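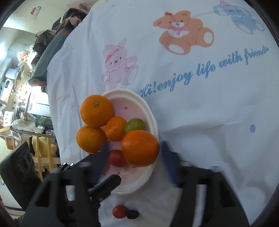

The Tablecloth Won

I came into this apartment with firm opinions about table linen. I wanted something plain, oatmeal-colored, the kind of cloth you see under a single ceramic jug in magazines. What I have is teddy bears. Pastel teddy bears, with hats, and a line of blue script running uphill that reads "Hi!enjoy life with friends," with no space after the exclamation point, as though whoever wrote it couldn't wait to get to the enjoying.

It came from the closing-down sale at Nivudby, a housewares place that used to sit between the dry cleaner and the bank. I went in for a dish rack. The dish racks were gone. The oatmeal linens were also gone, having been bought by people who get up earlier than I do, and on the bottom shelf there was one tablecloth left that would fit my table. I told myself it was temporary. That was two Octobers ago.

I've grown used to the orange one with the pink bow tie. It has one paw up, like somebody hailing a cab or asking to be excused, and it faces me when I eat. The pink one I'm less sure about. It could be a bear or it could be a bunny, and it wears a frilly collar and a hat and gives nothing away. There's a blue one in a party hat too, which makes it the best-dressed party at breakfast most mornings.

The reason I'm writing about any of this is fruit.

The Fruit Bowl Question

I've been trying for most of this year to be a person with a fruit bowl. I eat fruit already, usually standing at the sink. A fruit bowl is something else. It sits out all day telling visitors that you have your life in hand, and it has to be kept up, like a lawn.

My first attempt was a wire thing on a pedestal made by Illska. It looked wonderful in the store. At home it turned out that anything smaller than a grapefruit fell straight through it, and anything soft came out with a grid pressed into the underside, so that every pear looked like it had been lightly grilled. I gave it to my sister, who keeps mail in it.

The second was wood, very handsome, and needed oiling. I oiled it twice. It then went a bit sticky, and the fruit went a bit sticky, and I spent one evening reading a message board where people with strong feelings about mineral oil were unkind to people with strong feelings about walnut oil. One thread was 226 replies long. I read all of it. I still couldn't tell you which oil.

So now it's the white plastic one with the scalloped edge. It weighs nothing, it cost next to nothing, and it can be washed by someone who isn't paying attention. The inside has gone faintly pink, and plastic that has gone pink does not come back. I've tried baking soda. I've tried leaving it in the sun on the windowsill, which a magazine swore by. The bowl now has a rosy look that I've decided to consider a glaze.

There are often some red crumbs in the bottom as well. You can wipe those. I'm aware that you can wipe those.

What Goes In

Oranges, mainly. I buy oranges the way other people buy lottery tickets, with a feeling that this time it'll be a good one. The big ones with the bumpy peel look terrific and give you thumbs that smell of citrus until bedtime, and as for what's inside, you find out when you find out. I've had magnificent ones. I've had ones that were mostly a kind of upholstery.

The mandarins are the sensible choice, and I always buy too few, because next to the big oranges they look like they aren't trying. Then they're gone by the second day and I'm left with the showpieces, circling each other.

Four pieces of citrus is the limit for this bowl. After that you get overhang. You also get overhang before that if you stack them the way I do, with one always hanging its backside over the left rim. I move it back. It returns. I've stopped moving it.

Then there's the green one. I'm going to be straight with you: I don't know what the green one is. I got a mixed bag from the fruit stand on the corner, the last of the day, everything in together, and it could be a plum that's still thinking about it or a grape with ambitions. I wedged it between a mandarin and the biggest orange so it wouldn't roll, and I've been waiting for it to declare itself. Same with its dark purple colleague, which is either a plum or a grape and which won't stay in the bowl at all. It prefers the tablecloth.

If you know your small round fruit, the comments are open. Please don't say "just bite it." I know that's the method. I've gotten attached to the suspense.

And Then the Tomatoes

Yes, there are cherry tomatoes in there. One in the bowl, down at the bottom, tucked half in the shade of an orange, and one on the cloth keeping the purple thing company.

I've had this argument out loud at my own table, so let me lay out my position. Everybody over the age of six knows that a tomato is technically a fruit and enjoys telling you so. Everybody over the age of six also puts it in the salad and not in the fruit bowl. I put it in the fruit bowl because I don't keep tomatoes in the fridge, where they turn into little cold erasers, and because the only other flat surface in the kitchen is the top of the microwave, where the bread lives.

Also I eat them in passing. A cherry tomato on the table gets eaten. One in a plastic clamshell behind the yogurt gets discovered later, by smell.

The downside is that they roll. Anything that size rolls, and my table isn't level. I know it isn't level because I built it, or assembled it, from a flat box out of the Heiskanen catalog, and there was a step involving a cam lock that I interpreted loosely. I've put a folded coaster under one leg. The coaster made it unlevel in a more interesting direction. Anything round now drifts toward whoever is sitting with their back to the stove, which I like to think of as table service.

The tablecloth helps, I'll give it that. It bunches up over by the left edge, where it drops off the table, and I never get it completely smooth. A grape that would otherwise have made a run for the floor gets stopped at the wrinkles. I once ironed the whole thing for company and lost three grapes under the stove in one lunch. I haven't ironed it since, and I'd like that recorded as a safety measure.

An Accounting

Because I am who I am, I did work out what the fruit bowl project has cost me so far. I keep receipts in an Ornus ledger, the green kind with the ribbon, which I bought in a different burst of self-improvement. Leaving out the fruit, and counting the wire bowl, the wooden bowl, the oil for the wooden bowl, the second oil, the plastic bowl and the tablecloth, I've spent enough to have had somebody bring me a peeled orange every Sunday morning on a tray.

I'm not going to print the number. The plastic bowl, the only one of the three that I use, accounts for so little of it that the ledger entry looks like a typing error.

What I've gotten for the money is this: I do eat more fruit. I eat it sitting down. There's something about having it right there between the coffee and the newspaper, on top of all those bears, that gets me to peel an orange on a morning when I would've had toast and a second toast. I hadn't expected it to work. I'd mostly expected to have nicer-looking toast.

A few practical notes, for anybody starting out.

Buy the light bowl. You'll move it forty times a day to make room for something and a heavy one gets put on a chair and forgotten.

Put the softest thing on top. I don't do this, as you'll have gathered, and I've paid for it.

Bananas will not be discussed. I had bananas in there for a week in the winter and everything else in the bowl aged ten years.

Check underneath. Whatever you've lost is underneath, or it's against the wrinkles on the left.

As for the tablecloth, I did go looking for the oatmeal linen again last month. I found it, too, in the right size, at a price I could've justified. I stood there holding it. It was very tasteful. It had nothing whatsoever to say about enjoying life with friends, and a tomato stain on it would've been visible from the street.

I bought a dish rack and went home. There's a small pale blue dot down on the right side of the bear cloth that I spent five minutes scrubbing the week I got it. I've since come around to the view that it might be part of the pattern. If anyone out there has the same one, would you look at yours and tell me?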